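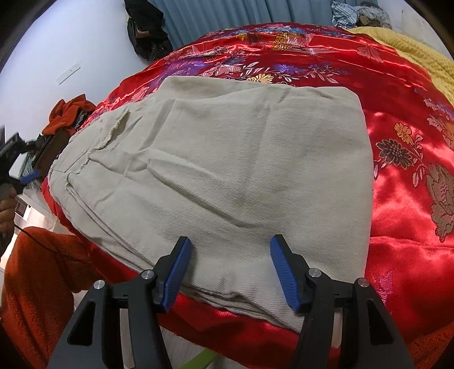 Anouk Hermans asked after the last report why the seat trim comparison was taking longer than the brake work, given that no safety case depends on it. The short reply is that the trim samples were delivered in the wrong order and the wear rig was already booked for door seals. The longer reply is in section 3.

Progress report, Cirotska used-car durability program
Prepared by Arnout Prins for Jeanine Smits, Drenadthorpe
15/04/2025

1. Status
The program compares wear on small hatchbacks and compact crossovers that have come off lease. Intake is closed at 41 vehicles. One was withdrawn after the title check showed an undeclared front-end repair, leaving 40 under test. The body-style split remains as agreed in the grant letter and will not be adjusted for the withdrawn car.

2. Brakes and suspension
Disc thickness has been measured on 37 vehicles. The remaining three have seized retaining screws and are waiting for a replacement impact driver. On the crossovers measured so far, inner pad wear is ahead of outer pad wear at the rear axle. We have not yet separated the effect of the electronic parking brake from the effect of sticking slide pins, so no finding is claimed at this point.

Rear bushings were inspected on the lift by Farah Wibisono. Cracking is visible on both body styles. Her inspection sheets use the revised five-point scale, and the earlier sheets are being converted. Until that is done, the bushing tables in the shared folder should not be quoted.

3. Interior trim
Abrasion tests on seat fabric started late. The Wornell rig was in use for door seals, and the first box of samples contained bolster material only. Center panel material has now arrived and been cut. Testing is under way on the cloth grades; coated fabrics follow. Driver's side bolsters are being logged separately, as entry height differs between the body styles and affects where the fabric rubs.

4. Subcontract
Verstraete has completed the wheel alignment checks and sent printouts for every car. Toe values on 2 vehicles were recorded with the steering wheel off center. Both will be repeated at no charge.

5. Budget
Spending is under plan on parts and over plan on storage. The storage overrun comes from cars held longer than expected while waiting for lift time. Annelies Postma has approved a transfer between the two lines - the total is unchanged.

6. Risks
Lift availability is still the main constraint. If the second lift is not recertified on schedule, the suspension teardown will move back and the trim work will be brought forward.

7. Next period
Finish disc measurements. Convert the old bushing sheets. Complete cloth abrasion and start coated fabrics. Draft tables for both body styles will be sent in July, with raw readings attached. We ask that comments on the table layout reach us before the teardown begins, as the recording forms follow the same column order.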